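The Robot Has to Borrow Your Hands First
Oct 13, 2018

I spent a good chunk of August learning to set down a fork. I can do that already, thanks, but at Heltberg you do it through two robot arms, and it makes you feel like a toddler in ski gloves!

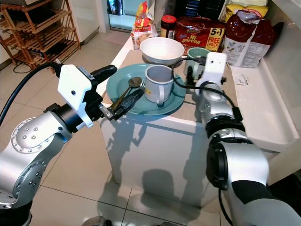

Sampaio told me to slow down and let the arms catch up, and that a hurried demo teaches a hurried robot. Fair enough. I'd been jabbing at everything.

The idea behind the Nandard project is simple: a person steers, the machine records, and after enough runs it tries the chore alone. They wanted 100 good runs of one kitchen task. Getting them took 228 tries (a fair few of the duds were mine). 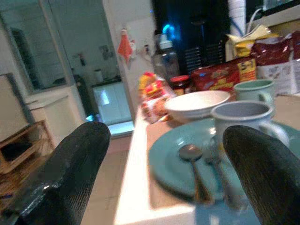
Do the bad runs get thrown out? Most get kept in a separate folder, and a few come back later as lessons in recovering from a slip.

My own trouble was always the grip.
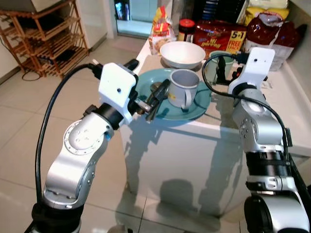

Steering gets easier once you quit thinking about your fingers. You pick a spot and drift toward it — like parking a boat, I guess. Metal spoons were my nemesis, and with one in the gripper over that teal plate, I'd hold my breath every time.

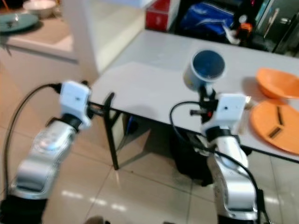
I asked to try the other arm before I left, and they let me have 2 more runs. My left side is hopeless, so the right was a treat. A cup is a friendlier thing to hold, too, and with the blue-lined one up off the table I felt downright smug. Then I had to put it down again, and my palms started to sweat.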